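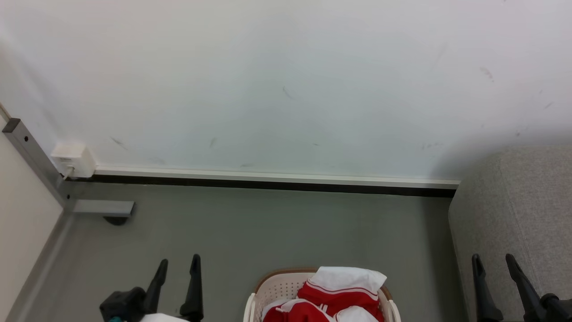 Combien de démonstrations faut-il prévoir pour qu'un robot à deux bras apprenne à sortir du linge d'un panier, dans un projet de club étudiant ?

Comptez une centaine de démonstrations propres pour un premier essai avec un seul panier posé toujours au même endroit, et nettement plus dès que vous changez les vêtements ou la position du panier. La régularité des gestes pèse plus lourd que le total : un petit lot bien fait s'entraîne mieux qu'un gros lot où chaque pilote a sa manière de saisir le tissu.

Détail de la demande
Posté par clubrobo_gelier dans Robotique > Clubs et concours
2692 vues, 3 réponses

Bonjour à toutes et à tous !

On est un club de robotique (école Gelier, deuxième et troisième année mélangées) et on prépare l'épreuve « maison » de la coupe Mollora. Le robot doit prendre des vêtements dans un panier à linge et les poser sur un meuble à côté. Dit comme ça c'est tout bête, et en fait c'est le truc le plus passionnant qu'on ait fait depuis la création du club.

Côté matériel on a deux bras Bastix avec des pinces à deux doigts, une caméra en tête et une à chaque poignet. Pour enregistrer on passe par Dzene. On a 93 épisodes pour l'instant, tous en téléopération, presque tous faits le lundi soir après les cours.

Ce qui marche : l'approche. Le bras gauche va vers le panier très proprement, on était comme des fous la première fois.

Ce qui ne marche pas : la saisie. Une fois sur deux les doigts se ferment au-dessus du tissu, ou alors ils en prennent trop et tout le tas vient avec. On a aussi un souci avec le bord du panier, le robot s'y accroche en remontant.

Est-ce qu'il faut juste plus d'épisodes ? Ou est-ce qu'on s'y prend mal ? La sélection est en janvier, donc on a encore un peu de temps mais pas de quoi tout refaire trois fois.

Merci d'avance !

Ita Madigan
Meilleure réponse, 29 votes

Super sujet, j'encadre un atelier du même genre et le linge est de loin l'exercice préféré des étudiants. Avant de vous lancer dans cent épisodes de plus, je regarderais ce que vous avez déjà.

Rejouez vos enregistrements en ne gardant que la caméra de poignet. Pas la tête, seulement le poignet, et seulement les deux secondes avant la fermeture. Si vous-mêmes vous n'arrivez pas à dire à quel moment il faut fermer, le modèle n'y arrivera pas non plus. Chez nous c'était flagrant : le pilote regardait le robot en direct, debout à côté, et utilisait des informations qui n'existaient dans aucune caméra. Depuis, il pilote à l'écran. C'est pénible le premier soir, puis on s'y fait très bien.

Une vue de poignet quand le bras est loin du panier, pour comparer avec les vôtres :
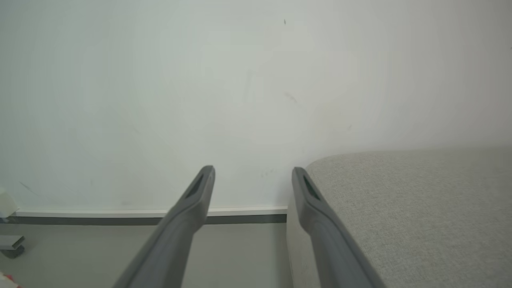

Caméra de poignet : les deux doigts, écartés, avec le mur et le meuble gris derrière.

Sur une vue pareille il n'y a presque rien à apprendre de la saisie, on n'y voit qu'un petit bout de rouge et de blanc dans le coin en bas à gauche. Si une grosse partie de chaque épisode ressemble à ça, raccourcissez les trajets. Démarrez avec la pince déjà plus près du panier sur la moitié des démonstrations, gardez le départ éloigné sur les autres.

Pour la prise trop grosse : choisissez une règle et tenez-vous-y. La nôtre, c'est toujours le pli le plus haut, pince verticale, on descend jusqu'à ce que le bout des doigts disparaisse dans le tissu et on ferme. Quand il n'y a pas de pli net, on en fait un avec l'autre bras. Les étudiants râlaient un peu (ils trouvaient ça lent) mais les résultats ont changé en une semaine, c'était vraiment un beau moment.

Pour le bord du panier, montez droit avant d'aller sur le côté. Et enregistrez aussi des rattrapages ! Vous ratez volontairement, vous rouvrez, vous reprenez. On en met 6 par séance.

Dernière chose, le mur. Si le vôtre est blanc et que l'éclairage varie entre le début et la fin de la séance, fixez l'exposition des caméras. L'exposition automatique nous a coûté tout un lot.

Tenez-nous au courant pour la Mollora, j'adorerais voir le robot tourner.

pascalou_38
4 votes

D'accord avec ce qui est dit plus haut. J'ajoute : changez de vêtements. Si vous n'avez que des survêtements à bandes, le robot va adorer les bandes et le jour du concours on lui donnera une serviette. Mélangez tissu fin et tissu épais, ça ne glisse pas du tout pareil entre les doigts.

Et vérifiez que vos patins de pince ne sont pas usés, bêtement.

tom.b
0 vote

Nous on avait pris une ventouse, c'était plus simple. Mais c'était pour des cartons.

Commentaires

clubrobo_gelier : Merci mille fois !! On a fait le test du poignet hier soir, verdict sans appel, sur la moitié des épisodes on ne voit le tissu qu'au tout dernier moment. On repart avec des départs plus proches et le pilote à l'écran. Pour la règle du pli le plus haut, vous faites comment quand deux vêtements sont emmêlés ?

Ita Madigan : On prend quand même, on monte de la hauteur d'une main, et on attend une seconde – souvent le deuxième retombe tout seul. Sinon le bras libre retient celui du dessous. Ça fait de très jolies démonstrations à deux bras, gardez-les toutes.

clubrobo_gelier : Génial, on essaie lundi. Pascalou, on a noté pour les serviettes, quelqu'un en apporte une pile.

pascalou_38 : Prenez-en des vieilles, bien rêches.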